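Evenings with a robot arm and a door that won't behave

I've had a few messages asking how the kitchen project is getting on, so I thought I'd sit down with a mug of tea and write it up properly (well, as properly as I ever manage). For anyone new, I'm trying to teach a robot arm to open a door by its handle, first on the computer and then, fingers crossed, with the real arm in our shared workshop. I call the whole business Jotarura, a name that came to me in the bath and has stuck ever since.

March was mostly spent on the simulated side. I do love this stage! You can crash the arm into the worktop as hard as you like and all it costs you is a sigh and a restart. I'd leave a batch running while I cooked supper, and the last one came to 467 attempts, of which 336 ended with the door open as far as I wanted it.
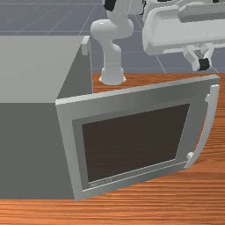

The trouble, when there is any, nearly always comes from the handle. A curved one is lovely for people, who hook their fingers round without a thought, but my poor gripper wants to know exactly which way to turn its wrist, and the right answer keeps changing as the door swings. I spent 3 evenings convinced the hinge was in the wrong place before finding I'd typed one of the angles with a minus sign in front of it. I may have said a rude word, and I certainly had a biscuit.

Since then I've slowed the pull right down and let the wrist give a little, and it's so much gentler to watch. I've also split the movement into 5 short stages, so when it goes wrong I can see which bit to blame. Before that I was just scrolling through numbers until my eyes went funny.

Next comes the real door, which I'm going to mount on a frame at the workshop once I've bought some longer bolts and cleared my end of the bench. I still need to decide where the stop button goes, too. Somewhere I can reach without leaning over the arm, I think, and if you've built anything similar I'd love to hear where you put yours.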